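Rurosside Community Workshop: Brick and Wood Surfaces to Be Renewed Before Summer Session

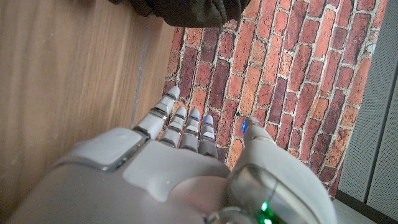
Bernardo Caldeira wrote to the newsletter after the last issue to ask whether the brick surfaces would be kept at all, or whether the whole of the workshop would go over to wood. He noted that the line where the two meet has been a source of complaint for as long as he has attended, and that members who lay out small parts would prefer one material throughout.

The management of the Rurosside Workshop has considered this point and can confirm that both materials will remain. The brick sections were part of the original layout and continue to serve the evening classes in tile setting and pointing. The wooden sections are used chiefly for assembly, drawing and repair work. Members of long standing will recall that a proposal to remove the brick was put forward when the Rosales Room was opened, and that it was withdrawn after objections from the tile setting class.

Work on the surfaces will be carried out in June. It will begin in the Rosales Room and proceed to the main hall once the first room has been returned to use. The contractor, Grisier, has been engaged for both rooms under a single agreement. The total cost has been set at $824, of which $700 is for labor and the remainder for sealant, filler and replacement strip. No increase in class fees is planned as a result.

The following arrangements will apply while the work is under way.

Classes normally held in the Rosales Room will meet in the main hall for the first part of the month. Instructors have received a revised timetable, and copies are posted at the front desk. Members enrolled in the tile setting class should note that their sessions will be shortened by 30 minutes during this period, as the hall must be cleared for the drawing group that follows.

Personal tools and unfinished projects must be removed from both rooms by the end of May. Items left on open surfaces will be placed in the storage area behind the Prurkedier kiln and held for 13 days. Labels should carry the name of the member and the class in which the work was begun. The workshop cannot accept responsibility for mortar, adhesives or paint left in unmarked containers.

After the work is finished, members are asked to observe the revised rules on care. Wood surfaces should be wiped with a damp cloth and dried at once. Brick surfaces should be brushed before they are washed, and standing water should not be left along the join. Metal scrapers are not to be used on either material. Plastic scrapers will be available at the front desk and should be returned at the close of each session.

The join itself will be filled and leveled along its full length. Grisier has advised that the filler needs five days to cure, and no work of any kind may be done across it during that time. A cord will be placed at each end as a reminder. Instructors are requested to see that it stays in place — particularly during the youth sessions, when the room is at its busiest.

Mr. Caldeira also asked whether members might try the repaired surfaces before the second room is started. Management has agreed to this. The Rosales Room will be open for inspection on the afternoon before classes resume there, and written remarks may be left at the front desk. Any changes to the method used in the main hall will be made on the basis of those remarks.

Questions about storage should be addressed to the front desk during opening hours. Questions about class times should be addressed to the instructor concerned.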